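Outdoor Gear Design, Unit 6
Buckles, straps and other things that let go

Bring the webbing samples back. All of them. Reading for this unit is the Flukora packet, first half only, skip the appendix.
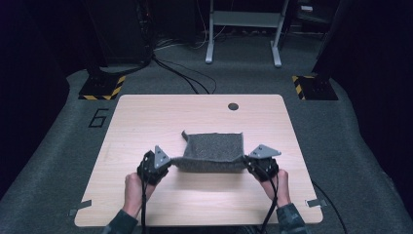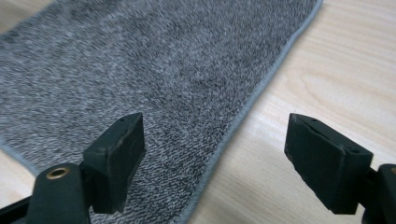

Notes by Xiomara Strickland
Posted 6/22/19

1. Why a whole session on buckles

Most returned packs come back over something small. Fabric holds up, foam holds up, then a hip belt buckle snaps at a trailhead and the customer is done with the brand. Buckle costs pennies next to the frame. Gets picked last, usually from whatever the factory has on the shelf. Don't do this in your projects.

Three jobs, keep them apart in your head:
-- hold (static load, person standing still with a full pack)
-- adjust (strap has to slide when you want it to)
-- release (one hand, gloves, maybe upside down in a creek)

A part that's great at one is often bad at another. Grippy ladder lock holds forever and nobody with cold fingers can loosen it.

2. Types we care about

Side release. The one everybody pictures. Two prongs, squeeze, out. Fast. Weak spot is the root of the prong, where it meets the body. Look for a radius there. Sharp inside corner = crack starts there. Also look at the center guide, if it has one, helps it go in straight.

Ladder lock. Adjusts only, doesn't come apart. Shoulder straps. Lift the tab to let out, pull the tail to tighten. Slip depends on the bar edge and on the weave of the webbing, so test them as a pair!! Never the buckle alone.

Cam buckle. Metal, spring loaded, teeth on the webbing. Roof racks, some sled harnesses. Chews up light webbing. Heavy.

Hook and loop. Not a buckle but it'll come up. Noisy, clogs with snow and pine needles, fine for cuffs. Peel strength and shear strength are very different numbers, quote the right one.

Magnetic assist. Magnet pulls the halves together, a mechanical catch takes the load. Nice with gloves. Keep away from a compass, keep away from avalanche transceivers (read the transceiver manual on spacing, this is not a guess-and-go item). Picks up grit with iron in it.

3. Materials, short version

Acetal -- stiff, slippery, springs back well, holds its size when wet. Gets more brittle as it gets cold. Sun is hard on it unless there's a UV package in the resin.

Nylon -- tougher, takes a knock. Soaks up water, so the size and stiffness move around. A dry nylon part straight out of the mold is more brittle than one that has sat in normal air a while. Condition your samples before you test or your numbers mean nothing. Write down how long.

Polypropylene -- cheap, floats, lower strength. OK on a stuff sack.

Aluminum -- strong, light for metal, cold on bare skin. Burrs cut webbing. Run a cotton swab around every edge, if it snags, the webbing will snag too.

4. Width

Class standard is 20 mm for sternum and compression, 38 mm for hip belt. Yes I know some of you like narrower hip belts. Wider spreads the load and the bigger buckle has more meat at the prong root. If you want to go narrower on the final you need to make the case in writing.

Webbing listed width and real width aren't the same thing. Measure. Loose webbing in a wide slot rides to one side and loads one prong more than the other, and then you get a one-sided break and you blame the buckle.

5. The Garg strap test (how we run it)

Named for the bench rig, not a standard. Don't cite it as one.

a) Cut webbing to length, heat seal the ends, let cool flat.
b) Thread the buckle. Tail at least a hand's width past the bar.
c) Mark the webbing right at the bar with a paint pen.
d) Load slowly. Hold. Read the mark.
e) Unload, look at the mark agian. Write both.
f) Repeat wet, repeat cold.

Slip is the move of the mark. Creep is slip that keeps going while the load stays the same. People mix these up every year.

For release force: push gauge on both prongs, same speed each time. Our limit for the class is 94 newtons total. More than that and smaller hands are going to struggle in mitts. Too low is bad also, the buckle pops when you bend forward to tie a boot.

6. Worked case: Vunder hip belt

Old prototype, Vunder day pack, the green one on the shelf by the door. Hip buckle was a side release in acetal. Passed static pull with plenty left over. Passed release force. Then cycled open/closed and the left prong let go at 1,170 cycles.

What the team said first: bad resin.
What the break showed: flat, clean face, started at the inside corner. Right prong had the start of the same crack.
What fixed it: bigger radius in the tool, same resin.

Lesson for you -- static pull tells you very little about fatigue. Do both. And save the broken pieces in a labeled bag, a picture on your phone is not the same as having the face under a loupe.

Second thing on that pack, smaller. Webbing tail was folded and sewn too thick to pass back through the slot. So it couldn't be replaced in the field without cutting. Repair matters, see section 8.

7. Gloves

Every release gets tested in three hands: bare, liner glove, full mitt. Cold soak the gloves too if there's room in the freezer. Eyes closed for one round. You're wearing a pack, you can't see your own hip buckle with a puffy jacket on.

Note the sound. A clear click tells the user it's home. Cudance sampler in the parts drawer has one buckle with almost no click, try it and see how often you tug it to check.

Shape of the squeeze pads: ribs or a dish, big enough that the mitt finds it. Raised logo on the pad is fine if it isn't the only grip.

8. Field repair

Split-bar buckles can be swapped with no sewing. Weaker than a closed bar, a little. Worth it on a hip belt? Argue it out in your groups. I go back and forth.

Spare in the lid pocket adds next to nothing in weight. Tell the user it's there, hang tag or printed on the lining.

9. Due next time

-- Slip table for your own strap, dry and wet. Units in the header, please.
-- One page on your buckle choice: type, material, width, what you gave up.
-- Sketch of the prong root with the radius called out. Side view and top view.
-- One buckle from home that broke, if you have one. Old dog collars count, helmets count.

Late June lab hours are on the door. Freezer sign-up too, two groups max at a time. Calipers go back in the foam case with the batery out.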